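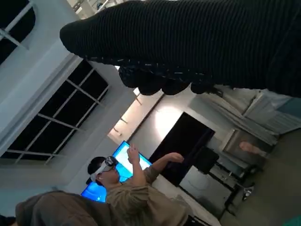
Re: buns for the Dorton lunch

I made the test batch of buns last night from the Gascombe recipe and I think we can use it. The dough is easy to handle and the tops brown well with one coat of egg wash. As for the room, the low gray cabinet by the back wall could hold plates and napkins, so we only need one small table for the food.

Nesma Tazi wrote:
> Do we have a bowl big enough to serve from? And do the
> buns go in it, or straight on the table? The Filali
> order is 70 and I would like to know before I buy trays.

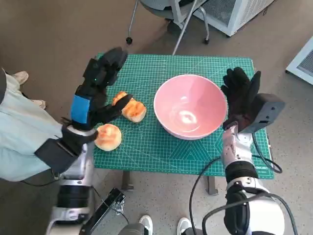

Siham Belhaj

The big pink bowl is deep enough - I would use that and skip the trays. The green cutting mat can stay on the table under it. Set the buns out on the mat first, then move them over to the bowl.

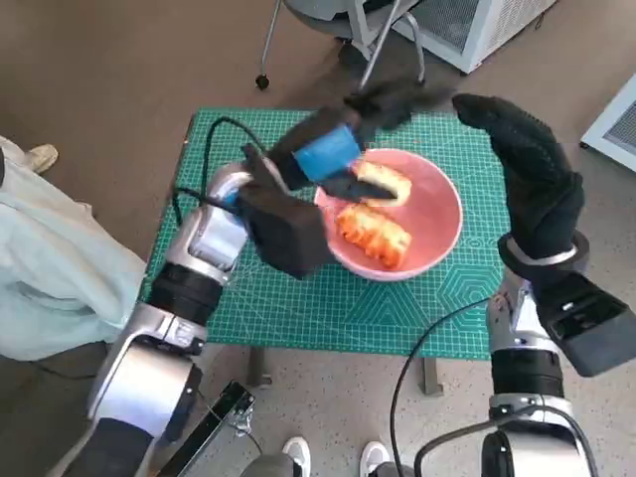

Don't fill it to the rim or the bottom ones get flattened. Refill every time it gets down to a few. The dough needs 4 hours before shaping, so whoever bakes should start early. I can do 12 at a time in my oven. Rachid, can you take half?

Siham

Filed under: Food and Shared Meals
Last updated: 17 Jan 2022

Comments

Rachid Belkadi: Yes, I can take half. Send me the flour amount.

Loretta Tran: Same recipe as in July? Those were a bit sweet for me.

Siham Belhaj: Same one, less sugar.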